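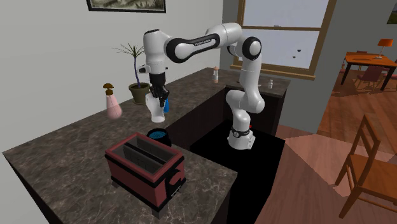

Cernetti warehouse fire - what do we know?

4 min read | 136 comments | 60 shares

gravelpit
Anyone near Grimel hearing this? Two big booms and now sirens going east on Route 15. Windows rattled at my place and I'm way over by the ball fields. Smoke is black, going straight up.

tansy_b
Cernetti. The warehouse on Husetti Road. My brother-in-law drives for them, he's out on a run thank god. Says dispatch told all trucks not to come back in.

mudflap88
second boom was bigger than the first. dog is under the bed

oldroute15
Scanner has it as a structure fire with "multiple explosions." They called for foam. They also asked for the county hazmat team, which could mean anything.

kneehigh
Police just came down our street with the loudspeaker. Everyone on the east side of Husetti Rd out, now. Go to the high school. Took the kids and the cat, left dinner on the table.

tansy_b
@kneehigh did they say how far the evacuation goes?? My mom is on Grasso Street and she's not picking up

kneehigh
Didn't catch it. They were moving fast. Somebody in front of us said Grasso was next but that's just somebody.

plaidthermos
Guy at work says it's a bomb. Says the feds are already there.

gravelpit
Please don't do that. There's people on here trying to find their family.

plaidthermos
Just passing on what I heard. Two explosions in a row, you tell me what that is

oldroute15
It's a warehouse. Propane forklift tanks, aerosol cans, pallets of who knows. Listened to a lot of these over the years and the second one is nearly always a tank going. No one on the scanner has said the word bomb or anything close.

plaidthermos
They wouldn't say it on an open channel would they

mudflap88
smells like burnt plastic out here now. wind is turning, it was going away from us before

tansy_b
Got my mom!! She was at a neighbors. They're in the car, going to her sister's not the school. Thank you to whoever messaged me, you know who you are

kneehigh
At the high school. Gym is open, cots going up, they have water and not much else. If you're coming bring a blanket and any meds. No pets in the gym itself but they're letting people stay in the cars with them in the back lot. Line for the restroom is long.

ferrisbueno
Power is out from Husetti to the tracks. Utility site says 705 customers. No time for restoration listed, just says "assessing."

gravelpit
Any word on the night crew? Shift change is right at that time

tansy_b
He says the group text is going round and people are checking in. He's waiting on two names. Not going to post them.

oldroute15
County is saying three taken to the hospital, one of them a firefighter. No deaths reported. That's from the briefing so it's real, not scanner.

plaidthermos
and the cause?

oldroute15
"Under investigation." They said it's too hot to get inside.

ferrisbueno
This is the same building that had the fire in October. Small one, out by the loading dock. I remember the road being shut. There was supposed to be an inspection after that, did anyone ever see the results

mudflap88
never saw anything. they repainted the dock

tansy_b
Careful, a lot of people in this town work there. They did fix stuff after October. New alarms at least, they had everyone stay late for the training.

ferrisbueno
Not blaming the people who work there. I'm asking the owners. And the town, who signed off on it.

gravelpit
Fair question, maybe not tonight

ferrisbueno
When then? Last time everyone said wait and then it was gone from the paper in a week. I'd like it asked while somebody is listening.

kneehigh
Can we keep this to updates, I have 15 percent battery and I'm scrolling past all this to find out if I have a house

ferrisbueno
Ok. Sorry. Will start a seperate thread.

oldroute15
Updates then:
Husetti Road closed both directions.
Route 15 eastbound closed at the tracks, westbound is open but crawling.
Grasso Street is now voluntary - they're asking people to go, not making them.
Windows shut and AC off if you're downwind.
School is still taking people.

mudflap88
tap water ok? pressure is real low here

oldroute15
Nothing about the water being bad. Low pressure is probably the hydrants. I'd fill a jug anyway.

tansy_b
Both names checked in. One of them had left his phone in his locker and walked home. His wife is going to kill him

gravelpit
Best thing I've read all night

plaidthermos
Ok I'll take back the bomb thing for now. Still think two in a row is weird

oldroute15
Noted. Next briefing is at 10. Will post whatever they say, might be slow, typing this with one thumb

kneehigh
Somebody just brought in pizzas. Off to get the kids fed before the phone dies. If anyone's by the corner of Husetti and can see a green mailbox still standing pls tell me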